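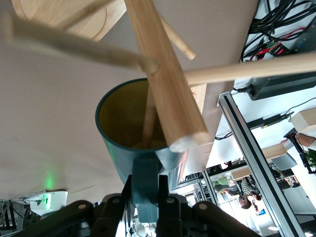
A reader of the first release wrote to us that the corpus was useful but that she could not tell, from the files alone, when a bill had died in committee and when it was only waiting for the next session. The new status field is our answer to her, and most of the changes in this version come from the same question.

Risness Bills Corpus
README for version 3

What it contains

The corpus collects public records on 497 bills about end-of-life care, conscience rights of medical staff, hospice funding and advance directives. The bills come from 6 legislatures. For each bill there is the text as introduced, every later text we could find, and the recorded votes. For many bills there are also written statements sent in by churches, hospitals, patient groups and private citizens. There are over 3,000 statements in total.

We do not take a position on any bill. The people who prepared the corpus do not agree among themselves, and the labels were written so that both sides could accept them.

Files

bills.csv — one row per bill, with title, chamber, session and status
texts/ — plain text, one file per version of a bill
votes.csv — one row per member per recorded vote
statements/ — plain text, one file per statement
statements.csv — sender type, date received, bill number, position

The bill number is the key in all tables. Please be careful with the Movgate records, where the numbers start again from one in every session. For these you must join on session and number together.

Status field

The field has these values: introduced, in committee, passed one chamber, passed both, signed, vetoed, withdrawn, expired. "Expired" means the session ended without a final vote. Version 2 put such bills under "in committee", and this was wrong for any count of open bills. If you published numbers with version 2, we suggest to run them again.

Position labels

Each statement is marked as support, oppose, mixed or unclear. Two readers marked every statement separately. When they did not agree, a third reader decided, and the original marks are kept in the columns reader_a and reader_b. A statement that supports a bill only if an amendment is made is marked as mixed. Some dioceses sent the same letter for several bills. We kept all copies, because each one was received as a separate document, but the column same_as shows the first one.

Sources and language

The bills were taken from the public registers of the legislatures. The statements were scanned in the Zirnimbridge reading room or downloaded where a register had them. Part of the Moulin material is in French. The French texts are given as they are, with no translation. The scanned pages were read by software and corrected by hand, but accents in the older French letters are still not reliable.

Known problems

Voice votes are missing, as no names were recorded. The vote tables therefore show more conflict than there was in daily work, and they should not be used alone to measure agreement.

Letters from private citizens have names and street addresses removed. In a few letters the writer describes an illness in the family in such detail that we removed a paragraph also. These places are marked [cut].

The sender type "faith group" is broad. It covers parishes, national bodies and lay associations. We hope to divide it in a later version.

Use

You may use the corpus for research and teaching. For news work, please check each quotation against the original register. Do not try to find out who the private writers are.

Corrections

Send the bill number, the file name and the line. Corrections received before the end of August go into the next version — later ones wait for the one after it.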